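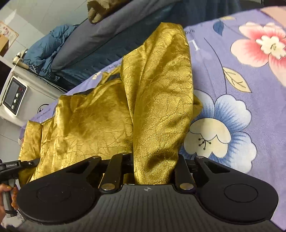
Home News Sport Community Schools Classifieds

Grinddale High leavers plan a big December weekend

Tuesday, July 18, 2023
By Constanza Espinoza

Dust off the blazers! Former students of Grinddale High are getting back together this December, and the list of names is growing faster than anyone expected. More than 400 people have already written in to say they're coming, from as far off as Quinlan and a few from overseas.

The reunion marks 50 years since the school's first Year 12 class walked out the gate, but every year group is welcome, and so are former teachers and office staff.

Friday night is a casual catch-up at the Ledari Hotel, with finger food and (be warned) the old school song. Saturday starts with a walk through the classrooms, followed by a barbecue on the oval and dinner in the hall, where the leavers' quotes from the yearbooks will be read aloud. Some of them are wonderful. Some of them are song lyrics.

Pascual Figueroa, from that first class, has been tracking down old classmates by phone and is thrilled with how it's going.

"I rang a bloke I hadn't spoken to since our last exam and we nattered for 2 hours," he said. "He still calls me by my nickname, and no, you can't print it."

He is still hoping to find copies of Perkeo, the student magazine, which ran for only a few years and had a loyal following for its terrible poetry. If there's one in your shed, he'd love to borrow it.

Dinner tickets are $70 and can be bought at the school office during term. The Friday night and the barbecue are free, but please let the office know you're coming so there are enough snags to go round.

Get our weekly community newsletter in your inbox. Sign up now. You can unsubscribe at any time.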